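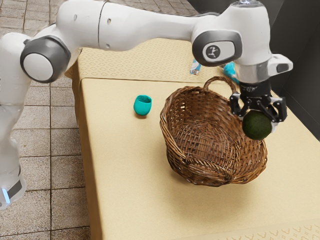 Gripper comparison, interim report to Nanon, 11/28/22. Work since October has been nearly all in simulation, as agreed, while the bench at Siliņa is rewired. The arm model is settled now and we've stopped fiddling with it. Main task is still produce into basket: pick the green fruit, carry it over the rim, let go. The two-finger gripper holds the fruit between its fingers well enough, but the wicker basket has an arched handle at the back and that handle is costing us more planning time than the fruit is. Approach from the side away from the handle is now the default.

Where we are with numbers. 1244 simulated runs logged in total, both grippers. 623 of those with the two-finger model, the rest with the Edora suction cup. Of the two-finger runs 186 failed. Haven't split the failures properly yet, but from going through the logs most are at the release end — wrist comes down too low, finger linkage touches the rim, basket shifts. A smaller lot are bad grasps where the fruit rolls before the fingers close. Very few drops in mid-carry.

Suction is a mixed picture. Fine on flat things, cartons especially. Poor on anything with a bumpy skin, though we don't fully trust the contact model there and would not want the Edora cup judged on it. Needs real hardware before we say anything firm. Please don't quote the suction results outside the project yet.

Controllers. Started on the plain position controller, moved to the Mindard force-limited one half way through. Grip force is capped now so the closing step is slower but steadier. Some of the early runs were redone under the new controller so the two grippers are on the same footing, some weren't, the log says which. Will finish teh rest before the final report.

Cameras. Only fixed views tried so far. Wrist camera is in the plan and not begun. The fixed view loses small objects when they are behind the wrist or the handle, so we expect the wrist camera to help, but thats a guess at this point.

Problems
Physics step had to be made smaller to stop the fingers sinking into the fruit. Runs take longer as a result, overnight batches mostly.
Cloth on the table is a rigid surface with a pattern on it, no drape or slip. Good enough for this stage.
Spare finger pads for the real gripper still on order. No date from the supplier.

Spend is within budget. Simulation time came in under, and we would like to move the difference to a second set of pads and a mount for the wrist camera. Need a yes or no from you on this before we can order.

Next
Finish the redone runs under the Mindard controller.
Sort the failures by stage and send you the table.
Wrist camera in simulation, same task, roughly 1000 runs.
First real picks at Siliņa once the bench is signed off. Two-finger gripper first, suction after.

Log files are in the shared folder as before — the older ones have the wrong gripper name in the header, ignore it, the folder name is right.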